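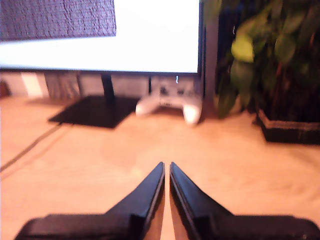
**COMUNICADO DE IMPRENSA**

# Pravent abre inscrições para a 2.ª edição dos encontros sobre redes sociais no comércio de bairro

**Sessões mensais no Auditório Manolakis passam a incluir atendimento individual e um módulo sobre reclamações de clientes**

A Pravent, agência de comunicação dedicada a pequenos negócios, abre na quinta-feira as inscrições para a segunda edição dos Encontros Pallano, um ciclo mensal sobre o uso das redes sociais por lojas, oficinas, cafés e prestadores de serviços de bairro. As sessões decorrem no Auditório Manolakis, ao fim da tarde, depois do horário de fecho da maior parte do comércio.

A primeira edição recebeu 310 inscrições ao longo do ciclo. Os participantes vieram sobretudo de negócios com um ou dois trabalhadores, em que a mesma pessoa atende ao balcão, trata das encomendas e publica nas redes. Foi a partir das perguntas feitas nessas sessões que a Pravent definiu o programa deste ano.

«A pergunta mais repetida foi o que publicar quando não há novidades na loja», afirma Albertina Frade, coordenadora dos encontros. «Uma retrosaria não lança produtos todas as semanas. Tem botões, tem fechos, tem clientes que perguntam se aquela lã ainda existe. Vamos trabalhar com esse material, que é o que as pessoas têm.»

## Programa

Cada encontro divide-se em duas partes. Na primeira, um orador convidado apresenta um caso prático, com resultados e despesas. A segunda é reservada à conversa com a sala, que pode ser acompanhada em direto por quem não consiga deslocar-se. As perguntas enviadas pela Internet são lidas pelo moderador e respondidas na mesma ordem em que chegam, alternadas com as do auditório.

Os temas da segunda edição são os seguintes:

- Fotografar produtos com o telemóvel e a luz disponível na loja
- Horários, moradas e contactos: manter a informação igual em todas as páginas
- Responder a reclamações públicas
- Publicidade paga com orçamentos pequenos
- Mensagens privadas e encomendas: como não perder pedidos
- Sorteios e passatempos, incluindo regras e proteção de dados
- Encerrar ou transferir uma página quando o negócio muda de mãos

O módulo sobre reclamações é novo e ficará a cargo de Bernardo Rebelo, consultor de atendimento ao cliente. A sessão parte de comentários escritos por clientes, com os nomes retirados, e os participantes redigem as respostas em grupo. Quem quiser trabalhar um caso próprio deve enviá-lo com a inscrição.

Jaime Quintela, responsável pela formação na Pravent, orienta as sessões sobre publicidade paga. O formador deixará de fora as campanhas de grande dimensão, tratadas em dois encontros da edição anterior e consideradas pouco úteis nos inquéritos preenchidos à saída.

## Atendimento individual

No final de cada encontro haverá atendimento individual, com a duração de 15 minutos por negócio. O participante pode levar o telemóvel ou o computador e mostrar a página em que tem dúvidas. A equipa da Pravent ajuda a corrigir definições, a recuperar acessos ou a organizar um calendário de publicações. O atendimento não inclui a criação de páginas nem a gestão de contas, e as palavras-passe devem ser sempre introduzidas pelo próprio.

A marcação é feita no formulário de inscrição e depende dos lugares disponíveis. Têm prioridade os negócios que ainda não tenham sido atendidos neste ciclo.

Para esta parte do programa, a Pravent conta com o apoio da Wotance, empresa que desenvolve uma ferramenta de agendamento de publicações. A Wotance cede o acesso à ferramenta durante o período dos encontros. A utilização é facultativa e termina sem renovação automática.
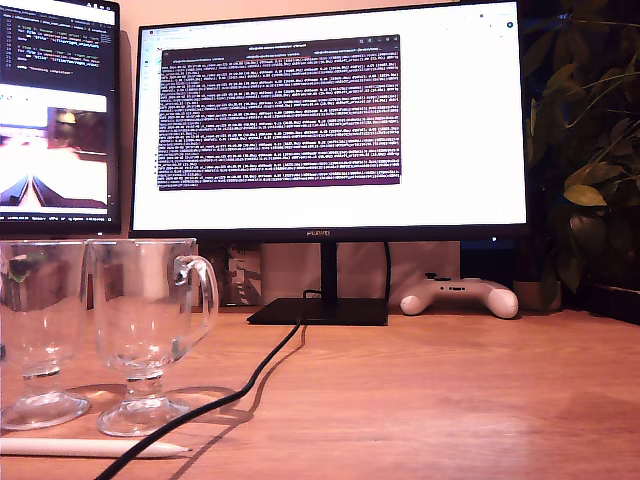
*Monitor HUAWEI com uma janela de terminal aberta.*

«Não pedimos cartão bancário nem fidelização», refere Jomar Dagdag, responsável técnico da Wotance. «Quem não quiser continuar exporta as publicações agendadas para uma folha de cálculo e segue com o método que já usava.»

## Guia para consulta

Os conteúdos da primeira edição foram reunidos num guia de 31 páginas, preparado por Arnaldo Leitão a partir das gravações e dos apontamentos dos oradores. O documento inclui modelos de resposta a comentários, uma lista de verificação para a informação de contacto e um calendário em branco para imprimir. Está disponível em formato digital e será distribuído em papel aos participantes do primeiro encontro.

O capítulo sobre passatempos foi revisto depois da última sessão e substitui a versão enviada por correio eletrónico aos inscritos. A Pravent recomenda que essa versão deixe de ser utilizada.

## Inscrições

A participação é gratuita e está aberta a proprietários e trabalhadores de negócios locais, com ou sem presença nas redes sociais. A inscrição é feita por encontro, no sítio da Pravent ou na receção do Auditório Manolakis. Quem se inscrever e não puder comparecer deve cancelar até à véspera, para que o lugar passe à lista de espera.

O auditório tem acesso por rampa pela entrada lateral. Os pedidos de interpretação em língua gestual portuguesa devem ser indicados no formulário. As gravações da primeira parte de cada sessão ficam disponíveis para todos os inscritos; a conversa com a sala é transmitida em direto, mas não fica gravada.

## Sobre a Pravent

A Pravent é uma agência de comunicação que trabalha com comércio, restauração e serviços de proximidade. Presta apoio na gestão de redes sociais, na produção de textos e na formação de equipas. Organiza os Encontros Pallano desde a primeira edição.

**Contacto para a imprensa**
Albertina Frade
Coordenação dos Encontros Pallano, Pravent

Os jornalistas que pretendam assistir a um dos encontros ou entrevistar os oradores devem dirigir o pedido à coordenação, com indicação do órgão de comunicação social e da sessão pretendida.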